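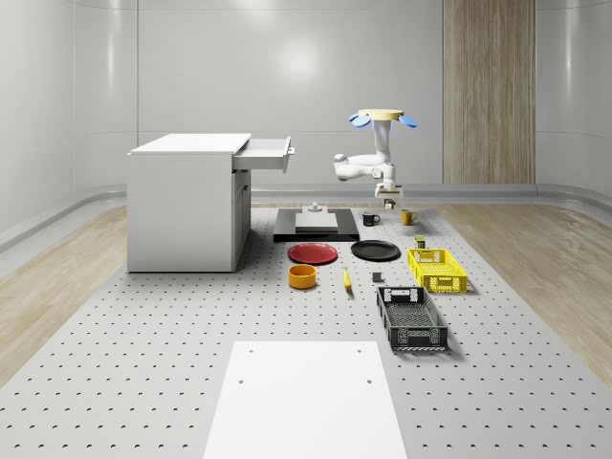
Our simulated bench, with the arm hanging over mugs, plates and crates.

Welcome to Sterncombe! Ratih Nasution and Achilleas Gkikas started us off comparing grippers for small shops, and we still love doing it (maybe a bit too much). Every gripper and controller gets a turn in simulation, on the same kitchen things, before we try it on a real arm.
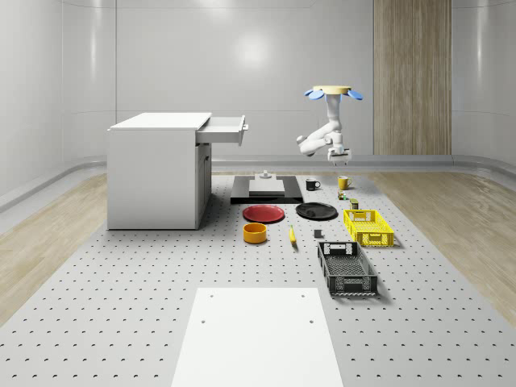

The drawer open and the gripper over the table.

We've compared 24 grippers so far, and we're always happy to talk about yours, so do write!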